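Umance Gripper Comparison: Frequently Asked Questions
Last updated Sep 2, 2026

What is being compared?

Four hand-held grippers, all of which open and close when you squeeze a trigger and all of which were described by their makers as suitable for everyday objects. We wanted to find out whose everyday they meant.

Two are bought in, from Ustow and Drornent. The other two are our own, one of which we are proud of.

Why hand-held? Shouldn't a gripper be on an arm?

Eventually, yes. Fitting a gripper to the Sadowski arm takes most of a morning, and taking it off again takes the rest. Holding it yourself lets you find out in a few minutes that the fingers are too short. We move a gripper to the arm only once it has got through the hand-held rounds, and so far two have.

How many grasps is this based on?

2,640, split evenly between the four grippers. People who tell us this is too few are welcome to come and do some.

What counts as a successful grasp?

The object leaves the table, stays up for nine seconds, and goes back down where it was meant to. Dropping it in the right place does not count, although it was argued for at length by the person who kept doing it.

Which objects do you use?

Things with a decent spread of shapes and softness: books, soft toys, fabric boxes, shoes. We stopped using wooden blocks early on. Every gripper we tried could pick up a wooden block, and so could a pair of salad tongs.

Shoes have turned out to be the best value. A canvas shoe is stiff at the sole, floppy at the top and open in the middle, so there are at least three sensible ways to take hold of one and a great many silly ones. Grip it across the sole and it stays put. Grip it by the upper and it folds, then swings, and the controller has to decide whether that still counts as holding.
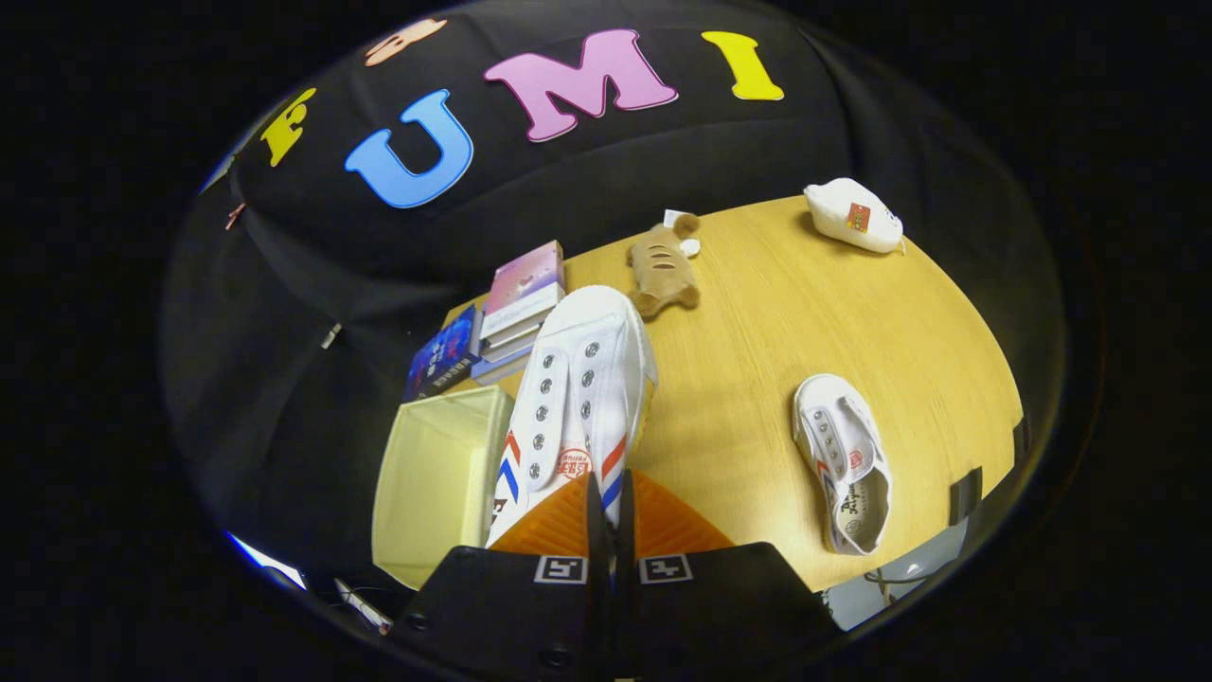
The second shoe of a pair is harder than the first, for reasons we have not got to the bottom of. Our best guess is that people get confident.

Soft pads or hard pads?

Soft, for nearly everything. The hard pads scored 62 per cent on shoes and did well only on hardback books, where they also left marks. Soft pads forgive a crooked approach, and most approaches are crooked. They do wear at the tips, so keep spares. We did not keep spares, and lost a week of October to it last year.

What are the square markers on the fingers for?

The camera reads them to work out how far apart the fingers are. It is cheaper than putting a sensor in each one and, on our bench at least, gave steadier readings. Keep them clean and flat. A marker with a curled corner will report a finger position that would require a broken finger.

Why such a wide camera lens?

We tried a narrow one. It gave lovely sharp pictures of whatever we were holding and no idea where the table was. The wide lens bends straight edges and wastes the corners, but it sees the fingers, the object and most of the surroundings at once. If your software can't cope with the bending, sort that out before blaming the gripper. We blamed the gripper for some time.

Does the backdrop matter?

More than we would like. A plain background makes any tracking look clever. Something with colour and shape in it gives the camera more to hold on to, and is closer to what it will meet in an ordinary room. Change the surroundings between rounds if you can be bothered.

So which gripper won?

The Drornent on shoes and soft toys, the Ustow on books. Our own better one came second at both, a result we have chosen to call consistent. Our other one is now holding a door open.

Can I borrow the test sheets?

Yes. Write to the Umance bench address and say which gripper you plan to try. Please send your results back even if they disagree with ours — particularly if they disagree with ours, as the meetings have been getting rather short.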